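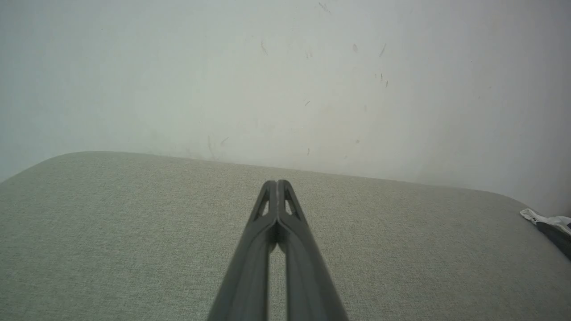 Light gray, my favorite non-color.

So I moved to Parkstead in January and I've been trying to get better at going to bed. Sounds silly, I know! I used to fall asleep on the couch with a show running and wake up at 2 with a stiff neck. My friend Jingyi Jin swears by a fixed bedtime, so I picked 10:30 and told everybody, which was probably a mistake (Zeyu now texts me at 10:31 to see if I answer).

The first week was awful. I lay there thinking about emails and whether I'd locked the car. Then Araba lent me an old paperback, a slow mystery set in a town called Valdale where people mostly discuss hedges, and I was out in two pages. I'm on chapter 2 and have no idea who died. 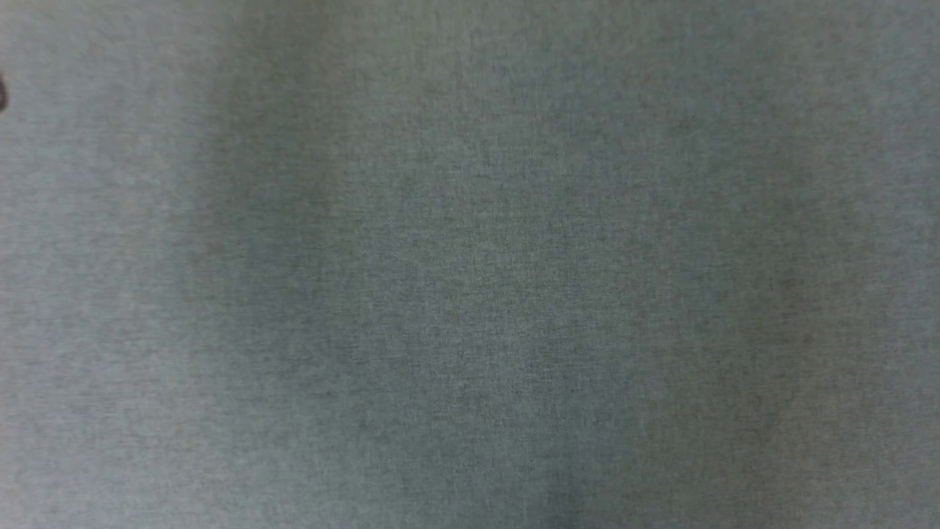 Tea has been the other big change. I gave up coffee after lunch and went through every herbal box at the store — chamomile tastes like a lawn to me, sorry, but peppermint is great. I've also been toning down the colors in my bedroom, and that speckled gray-green is pretty much what I want for the curtains, soft and a bit sleepy. Ximeng thinks it'll be gloomy in winter. We'll see.

Last night was night 21, and I only missed the ones when my cousin was visiting. Monday mornings are still Monday mornings, but I ate breakfast sitting down this week, with toast and everything.
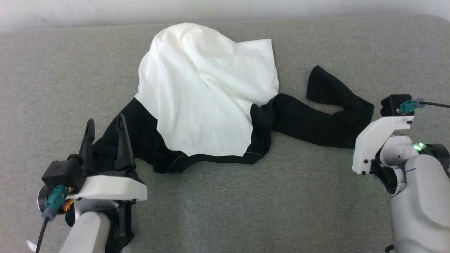

Black and white on gray, laundry edition.

Next I'm tackling the phone. It's going to charge in the kitchen, starting tonight, or maybe tomorrow.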